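Workshop Notes: Humanoid Build Enters Its Drawer Phase

The Drostbridge Shared Workshop is pleased to report continued progress on Rernum, the humanoid robot under construction by members of the Tuesday evening group. Assembly of the arms, legs and waist was completed in March, and the project has now moved from bench testing to work on the open floor.

The present stage concerns reaching. The group has set a modest goal for the season: Rernum should be able to approach a rolling drawer cart, take hold of a drawer front, open it and close it again without pushing the cart away. Carts of this type are in daily use throughout the workshop, and members considered the task a fair measure of whether the machine could one day be of service to other users of the space.

Control of both arms and hands is handled by Marar, a software package written by the group and revised after each session. The current version keeps a log of every attempted reach. At the close of the last work period the log held 1,377 entries, of which 56 have been marked for further study. Most of the marked entries involve the thumb closing before the fingers are in position. A correction is in preparation.
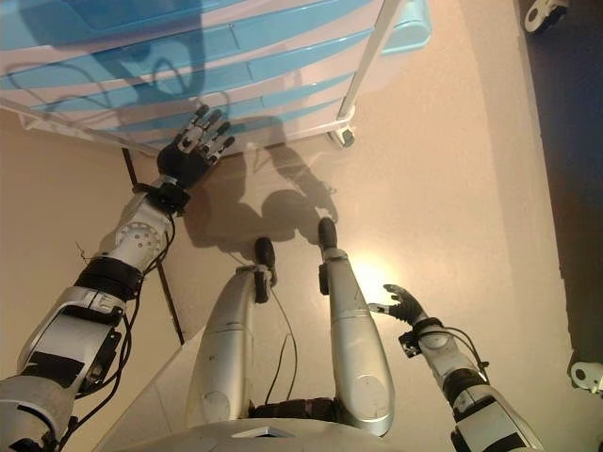 Is the robot able to open a drawer without help?

At present it can open a lightly loaded drawer when the cart's casters are locked. Opening a drawer on a cart that is free to roll remains under development, and a member stands by at the stop switch during all trials.

Cable routing has also received attention. Several of the runs along the arms will be replaced with shorter lengths once the final range of motion has been settled. Until that time, members are asked to leave the present wiring as they find it and to enter any loose connector in the project book.

The group wishes to remind all workshop users of the floor rules in effect during powered sessions. A clear distance of 12 feet is to be kept from the machine unless the session lead has given permission to approach. Personal tools and bags should be stored on the wall shelves before 6 p.m.

Work on a charging stand, known as Susov, will begin when the drawer trials are finished. Places are open for 4 additional members with experience in metalwork or basic wiring. Applications may be left at the front desk during regular hours. No prior knowledge of robotics is required.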